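Budgeting for a second arm, what am I forgetting?

hengelhardt
Hi all, Hartmut Engelhardt again (the long posts, sorry!). We have one arm on the bench and I'd love to order its twin from Arero in January, but the spares line worries me. I put down 200 for finger pads and cables and my wife laughed.

flident_fan
Lovely project! I'd double it, though. We went through 50 pads our first winter, and cables are worse.

Dresitz
Have to disagree, friend. Print the fingers yourself and 166 covers you nicely, pads included. Put the savings into a sturdier table.

flident_fan
Printing is fine if you have the evenings for it, and I sure don't anymore :)

kalo_bench
Somewhere in between for me. Ours is a two-arm setup with printed fingers and orange ribbed pads, and I keep 5 spare sets in a drawer
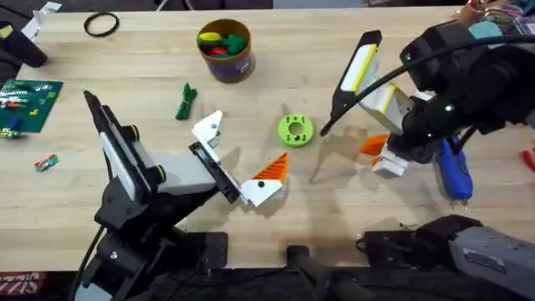
and reorder whenever I'm down to the last one.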